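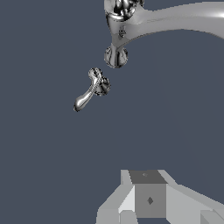

Veronika Lakatos

Search this site... Go

3 September 2018
By Veronika Lakatos

Quick one this month, we're short staffed and the newsletter goes out at noon.

Password manager rollout. Yes, it's happening. Kurkell goes live for the Dromum office first, then Lockwood, then everyone on remote. If you got the invite email, please click it. It expires in 5 days and then Kornél has to send you another by hand, and he's done plenty of those already.

Where we are: 687 accounts moved over out of 1,000. Better than I expected for August, with half the building at the lake. The rest are mostly shared logins, the ones like "frontdesk2" that have been going since before Bratance bought us. Those are the problem. Somebody knows the password, somebody else has it on a sticky note, and when a person leaves it never gets changed. Attila found one last week that still had the same password from the old billing system. It has a new one now.

So, shared logins. New rule. Every one needs a named owner. If you use one, reply to me with the login name and who should own it. No owner, it gets locked. We'll warn you first.

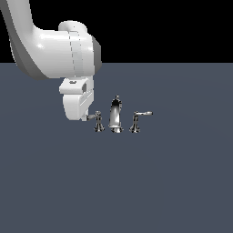
White robot arm, chrome faucet set

Some things people keep asking.

Can I keep my passwords in the browser? For work stuff, no. Saved browser passwords get switched off on office machines once your team is moved. Export them first, the steps are on the intranet under Accounts. Delete the export file when you're done!! It's plain text, anyone can open it.

What if I forget the main password? Call the help desk. Don't email. We can start a reset but a second person has to approve it, so it takes a bit. Wiremu and Bence can both approve.

How long does it have to be? Minimum 15 characters. Four or five random words works fine and is easier to type then a mess of symbols. No song lyrics please.

Does IT see my passwords? No. We can see that you have an account and when you last logged in. Thats it.

Phone app? Yes, optional. You need a screen lock on the phone or it won't install.

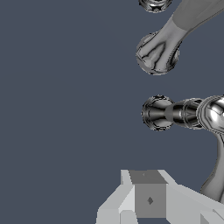

Kornél Csizmadia

Adding my bit. The fake invite going around is not ours. It says Kurkell in the subject and asks for your current network password on the first page. The real one never asks for that. If you typed anything into it, call the help desk right away, even if you're not sure. You wont be in trouble, we just need to reset it.

Drop-in help is in the Lockwood training room, mornings until we're finished. Bring your laptop and your charger. Old security tokens can go back to Bence Csizmadia or in the tray at the help desk, put your name on them. We keep the tokens active until March for anybody who still needs the old payroll login.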